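Flosilo review: a politics app that wants you to calm down

Reviewed by Dionysis Moschos

I should say up front that I don't believe software can fix the way people talk about elections. I moderated a county politics board for eight years and locked more threads than I finished reading. So when a reader asked me to try Flosilo, which promises "a healthier way to follow your government," I signed up on a Monday expecting to delete it by lunch. I kept it for most of April, mainly out of stubbornness.

The basic idea is simple. You put in your address, and Flosilo gives you a feed of bills, council votes and campaign filings that touch your district. Under each item there's a short summary, a link to the source, and a discussion room. The free version covers local government only. State and federal are on the paid plan, at $15 a month. That's a lot to ask for public records.

The summaries are decent. I checked a batch of them against the actual bill text and most held up. The one on the Davstead transit levy did not. It said the levy "renews existing funding" and left out that the rate goes up in the second year, and if you live in Davstead the rate is the whole fight. I reported it. The wording was changed three days later with no note that it had ever said anything else. A newspaper would have run a correction.

Then there are the discussion rooms, the part the company is proudest of. Before you can post, you have to pick a label: Support, Oppose or Unsure. Your comment then sits for 15 minutes before it goes live, and you can edit or pull it during that time. They call this the Pause. I can see the theory. In practice, people who were going to be rude were rude a quarter of an hour later, with better spelling.

The labels bother me more. I watched a perfectly reasonable thread about precinct boundaries turn into two teams because everybody had a colored tag next to their name. One man wrote a long, careful post about why he'd changed his mind since the last redistricting, and the replies were almost all about his tag. Who thought that would cool things down?

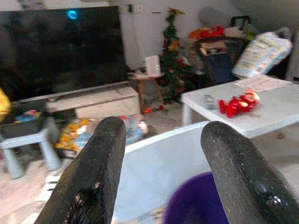
Moderation is done by "civic hosts," who are unpaid. I wrote to ask how they're chosen and got an answer from Khairul Sutanto on the support side, polite and quick, telling me hosts complete a training module and agree to a code. He wouldn't say how many of them belong to a party or work for a campaign. I asked twice. If a host in my district is also knocking on doors for one of the candidates, I'd like to know it before he hides my comment.

Two things I did like. The meeting calendar is excellent and caught a zoning hearing that my own city's website had listed under the wrong date. And the vote history page lets you pull up a council member's record by topic without digging through minutes. Both are in the free version.

So get the free one, turn off notifications, and stay out of the rooms. I canceled the paid plan, and it took nearly as long as reading a budget. The cancel button is under Profile, then Membership, then "Manage my voice."

3 comments

Mimoza Vukadinović
The calendar is the only reason I have it. Didn't know about the levy summary, that's pretty bad.

Cathal Lynch
I've been a host since last year and the training is a slideshow. You can click straight through it. I think you're too hard on the Pause though, I've deleted plenty of my own posts.

Krešimir Živković
Does it cover school board? The site says "local" and never says what that means.

Related
Grarkholm ballot tracker: is it worth the download?
Babić on why town halls went online and stayed there
How to read a campaign finance report

We use cookies to remember your settings and measure traffic. Accept | Manage choices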